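Skoreseo Play Letter

Home News Projects Games We Like Past Issues Subscribe

Category: Play & Interaction

24th June
By the Skoreseo newsletter desk

A game board you can hum at: an evening with Flarneck

If you have been reading this letter for a while you will know that we have a soft spot for games that get people making noise together, and so you can imagine how pleased we were when the group at Broris wrote to ask whether we would like to come over and try the latest build of Flarneck. We had played a very early version back in February, when it was mostly a box of wires and a lot of goodwill, and we came home that time with sore throats and a great many questions. It was lovely to go back and find so many of them answered.

For those who are new to it, Flarneck is a tabletop game for two to six players in which nearly everything is done with the voice. There is a round board in the middle of the table with a light under each of its 94 tiles, and a small microphone in front of each player. You hum, and a glowing path starts to grow from your side of the board. Hum higher and the path bends left, hum lower and it bends right, and if you stop for breath it waits for you, very politely, for a couple of seconds before it begins to fade. Your job is to get your path to meet somebody else's. When two paths touch, the tile they share changes color and plays back a little of both voices mixed together, and then off you both go again toward the next person.

What we like so much about this is that there is no winning on your own. The older version had scores, and I remember that one end of the table got rather fierce about them. Broris has since taken the scores out altogether and put in a shared goal, a pattern that the whole table has to light before the music runs out. It sounds like a small change, but the feeling in the room was quite different. People who had been shy about humming in front of strangers (I count myself among them!) were leaning over the board by the second round and calling out "down a bit, down a bit" to someone they had only just met.

The other big piece of work has been on the listening side. In February the game had real trouble with quiet voices, and with very young players, whose voices sat so high that the path simply went around and around in circles. The team has gone back and gathered 2,040 short hums from players of all ages, recorded in living rooms and kitchens and school halls, and used them to set the range for each person at the start of a game. You now hum your lowest comfortable note and your highest one, the tile in front of you blinks twice, and from then on the game treats that as your whole world. A seven-year-old and a grandfather can steer equally well, and neither of them has to strain. It takes perhaps ten seconds per player, and even that has been made into a bit of a warm-up, with the board glowing a little brighter as each voice is added. 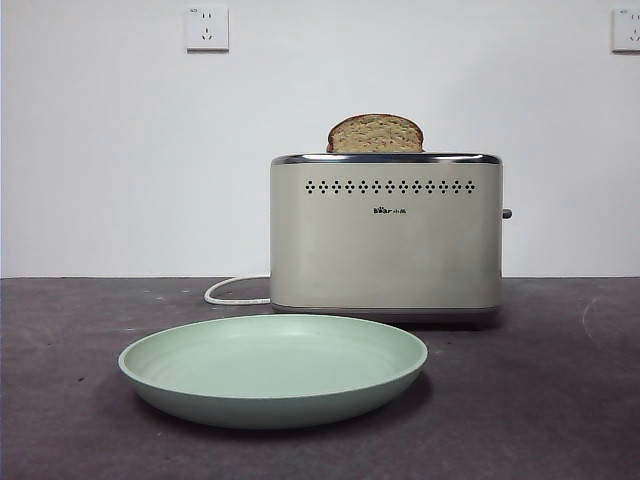
Do you need to be able to sing to play Flarneck?
Any steady sound will do, so a hum, a whistle, or a long "ooh" works just as well as a proper note, and being out of tune makes no difference to the game.

I asked a good deal about background noise, as this was the thing that spoiled our first visit, when a passing truck managed to steer my path clean off the board. Each microphone now compares what it hears with what all the others hear, and anything that reaches every one of them equally is set aside. We tried to catch it out with a vacuum cleaner and a radio. The vacuum cleaner did nothing at all. The radio got through once or twice when a singer held a long note, and everybody agreed that this was rather nice and ought to be left alone. I believe there is some talk of a mode where a song on the radio becomes an extra player, but please don't hold anyone to that.

There are still rough spots, and the people at Broris were very open about them. Laughing is a problem. A good laugh jumps up and down so fast that the path shivers on the spot, and since laughing is most of what people do in this game, it matters quite a lot. They have tried ignoring laughter completely, which made the board feel cold, and they have tried letting it scatter little sparks across the nearest tiles, which testers loved but which made the pattern hard to see. When we were there the sparks were on, turned down low, and I would vote to keep them. The board is also heavier than anyone would like, and you do want two people to carry it up a flight of stairs.

We also had a good long look at the quiet mode, which was built after a request from the Räsänen library, where the game has been on trial in the reading room. In quiet mode you don't hum at all. You breathe, slowly, close to the microphone, and the path grows with each breath out and turns when you tap the edge of the table. It is a much slower game, and there are fewer tiles in play. Some 166 visitors tried it over the course of the trial, and the library has asked to hold on to the board through the summer, so I think we can take that as a kind word. I had expected to find it dull after all the humming and hooting, and I ended up playing it three times in a row while everyone else was having coffee.

As for when you might be able to play it yourself, the plan is for a first run of 500 boards, put together by hand in the Broris workshop. They will go first to libraries, schools, and care homes, with a smaller number set aside for families who helped with the recordings. There is no price yet. A set of printed pattern cards will come in the box, and there will be blank ones too, so that you can draw your own shapes and have the board learn them.

If you run a place where people of different ages spend time together and you think a humming table might be welcome there, do write to us here at Skoreseo and we will gladly pass your note along. Tell us how many people you usually have and how big your tables are, as the board needs a good arm's length on every side. And if you were at the February evening and still have one of the little blue microphone clips in a coat pocket, the team would very much like it back.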